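Still chewing on the Clivalmont sweeping runs this week! The short version: the policy that saw 36 practice runs with taped-up handles beat the one that saw 100 with bare plastic. Thicker grips, fewer fumbles — I'm sold.
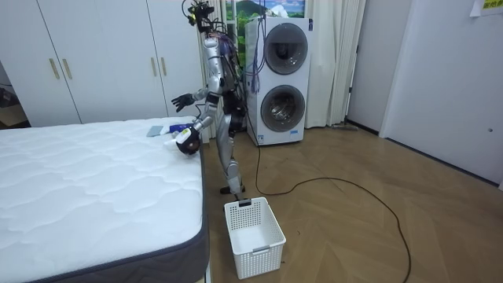
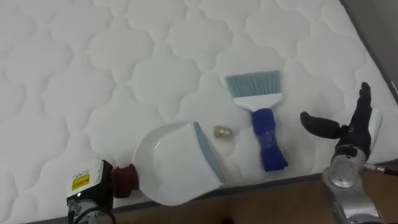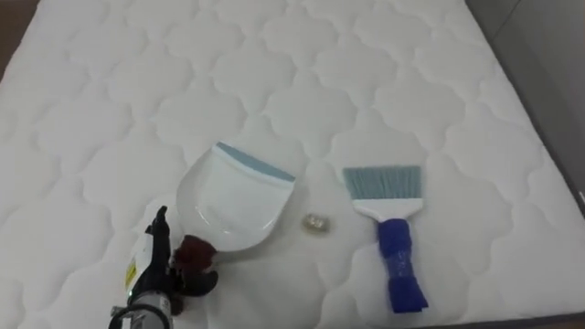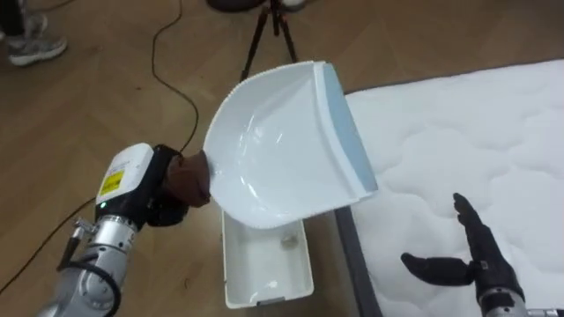
Same mattress in all four.

## What I'd change

Nidia (our planner) still treats the dustpan and the brush as two separate jobs, and I'd love to train them together. I also want to try smaller crumbs on Friday, plus a different bin. More once the logs are sorted!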